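Bathroom sink

A bathroom sink (I grew up calling it the basin, and still do) is a bowl for washing hands and faces, with a drain at the lowest point and usually a tap above it. Mine get a wipe at 11 most mornings, so I've grown rather fond of the subject.

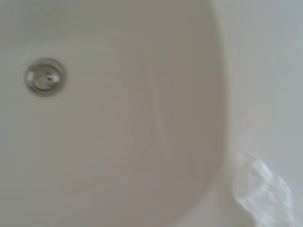
Chrome drain fitting in a pale basin, with faint streaks to the right of it.

Pale basins are lovely, but they do show every little mark – limescale, soap, toothpaste, the lot! Araba Adjei, in her Plukholm household guide, says to try warm water and a soft cloth before anything gritty, and I'm with her on that.

The sort set into a vanity has a cupboard underneath, handy for spare rolls and cleaning things. With an integrated basin the bowl and counter are all one surface, so there's no joint round the rim to collect grime.

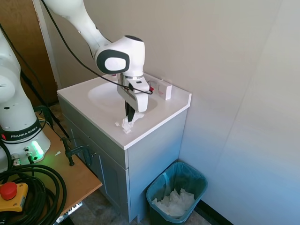 I keep a lined bin on the floor close by as well, as tissues pile up in no time – and they're much better in there than down the loo.

See also: Tap; Plughole; Vanity unit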